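통합검색 검색어를 입력하세요 검색

보도자료

베스툼, 다회용 컵 순환 서비스 '브로나나르' 정식 운영 시작
시범 운영 기간 참여 매장 의견 반영해 반납 방식 손질

2023년 8월 31일

다회용 컵 대여·세척 기업 베스툼(Vestum)이 카페와 행사장을 대상으로 한 컵 순환 서비스 '브로나나르(Bronanar)'의 정식 운영을 시작한다고 밝혔다. 지난 6월부터 드루디어스테드(Drudirstead) 지역에서 진행한 시범 운영을 마치고, 같은 지역의 카페와 구내식당, 소규모 공연장으로 대상을 넓히는 것이다.

시범 운영에는 3,738명의 이용자가 등록했고, 이 가운데 1,499명은 한 번 이상 다른 매장에서 컵을 반납했다. 빌린 곳과 돌려주는 곳이 달라도 된다는 점을 이용자들이 이렇게 빨리 받아들일 줄은 베스툼도 예상하지 못했다. 아침에 역 앞 카페에서 커피를 받아 들고 출근한 뒤 점심때 회사 근처 샐러드 가게에 컵을 두고 가는 식의 이용이 특히 많았고, 산책 코스를 따라 반납함을 찾아다닌다는 반가운 후기도 들어왔다.

서비스를 총괄하는 아분디오 베세라(Abundio Becerra) 운영이사는 "첫 주에는 매장마다 전화를 돌리며 컵이 모자라지 않은지 물었는데, 두 번째 주부터는 매장에서 먼저 전화를 걸어 컵을 더 보내 달라고 했다"며 "동네 사람들이 같은 컵을 돌려 쓴다는 생각을 즐거워해 주셔서 저희도 신이 났다"고 말했다.

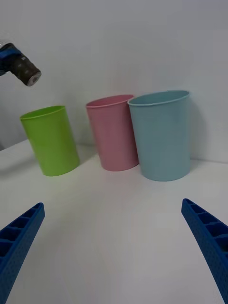

정식 운영에서 가장 크게 달라지는 것은 반납이다. 시범 기간에는 이용자가 컵을 매장 직원에게 직접 건네야 했고, 손님이 몰리는 시간에는 컵 하나를 돌려주려고 주문 줄에 다시 서는 일이 잦았다. 앞으로는 계산대와 떨어진 곳에 반납대를 두고, 이용자가 컵의 코드를 읽힌 다음 그대로 올려 두고 가면 된다. 남은 음료를 비운 컵을 포개지 않고 하나씩 세워 두는 것이 새 반납 규칙이다. 뚜껑은 반납대 옆의 별도 통에 넣는다. 컵을 포개면 안쪽에 습기가 남고 서로 끼어 세척장에서 다시 떼어 내야 한다는 현장 의견을 따랐다.

세척은 지역 세척 업체 벨트란(Beltrán)이 맡는다. 벨트란은 학교 급식 식기를 오래 다뤄 온 곳으로, 수거한 컵을 애벌 세척, 고온 세척, 헹굼, 건조 순으로 처리한 뒤 밀폐 상자에 담아 이튿날 영업 시작 전까지 매장에 돌려보낸다. 흠집이 깊거나 냄새가 밴 컵은 건조 후 검수에서 따로 골라낸다. 골라낸 컵은 다시 유통하지 않고 재생 원료 업체로 보낸다.

매장이 준비할 것은 많지 않다. 반납대를 놓을 자리와 상자를 보관할 선반 한 칸이면 충분하다. 컵 크기는 작은 것과 큰 것 두 가지이며, 매장은 하루 전까지 필요한 수량을 신청할 수 있다. 차가운 음료를 주로 파는 매장에서 요청이 많았던 빨대용 뚜껑도 이번에 추가됐다. 행사 주최 측은 행사 당일 수거 인력을 함께 신청할 수 있고, 야외 행사에는 접이식 반납대가 제공된다.

이용자 보증금은 컵을 반납하면 바로 돌려받으며, 다음 이용을 위해 적립해 둘 수도 있다. 앱을 쓰지 않는 이용자는 매장에서 종이 확인증을 받으면 된다. 시범 운영 때 가입한 이용자의 계정과 적립금은 그대로 이어진다.

베스툼은 정식 운영을 기념해 드루디어스테드 시장 광장에서 동네 카페들과 함께하는 시음 행사를 연다. 직접 컵을 빌려 여러 가게의 음료를 맛보고 마음에 드는 곳에 반납해 볼 수 있는 자리로, 사전 신청 없이 누구나 참여할 수 있다. 베세라 운영이사는 "컵을 어디에 돌려줄지 고민하는 시간까지 산책처럼 느껴지면 좋겠다"며 "궁금한 점이 있으면 언제든 저희 직원을 붙잡고 물어봐 주시길 바란다"고 전했다.

참여를 원하는 매장은 베스툼 운영팀에 상호와 주소, 하루 평균 음료 판매량을 적어 보내면 되며, 담당자가 방문해 반납대 위치를 함께 정한다.

문의: 베스툼 홍보팀 | © 2023 Vestum. All rights reserved. | 맨 위로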